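Applies to the two-arm disassembly cells running the Podo controller. Read it through once before the first shift on a cell, then keep it at the bench.

## Setting up a cell for PC teardown

### 1. Prepare the unit

Units come to the cell discharged and open. Unplug the mains lead, hold the power button in for 5 seconds, and remove the side panel at the intake bench. Do not open a case inside the cell.

Lay the tower on its side with the interior facing up. The slatted bed must be clear of screws before the case goes down; a single screw under the shell tilts the board enough to spoil the height reference.

Check for swollen capacitors and cracked power supply housings. Either one sends the unit to manual handling under the Serholm procedure.

### 2. Set limits before enabling motion

Load the teardown profile and confirm these values on the pendant:

- Contact force limit: 65 N
- Tool speed, setup mode: 5 mm/s
- Minimum arm-to-arm clearance: 1000 mm at home position
- Retry count per part: 2

The values come from the Flusta risk assessment and are locked in production mode. If one reads differently, stop and reload the profile. Do not correct a single value by hand - the checksum will fail and the cell will refuse to leave setup mode.

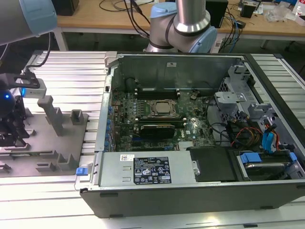
Cables are the main source of protective stops. SATA and power leads spring up when a connector is released, and a loop caught on a finger will drag the whole case. Teach the approach to each connector from the side with the least slack, and set the retract path straight up before any sideways move.

### 3. Order of removal

1. Data cables, drive end first.
2. Power connectors.
3. Expansion cards.
4. Memory modules.
5. Drives and carriers.
6. Power supply, still closed.

The processor stays in its socket until the board is out of the case. Never program a grip on the socket bracket.

Power supplies are not opened in the cell under any profile. They go whole into the Farooqui bin.

### 4. Entering the cell

Press stop, wait for both arms to report standstill, then take the key with you. A lit indicator on a gripper is not a safety signal and must not be read as one. Fixture blocks may be moved only with the key out. After any move, rerun the fixture check at setup speed.

### 5. Records

Log each protective stop with the part name, step number and force reading. Two stops on the same step mean the path is retaught before the next unit is loaded. Raising the force limit to get past a stuck connector is a reportable deviation.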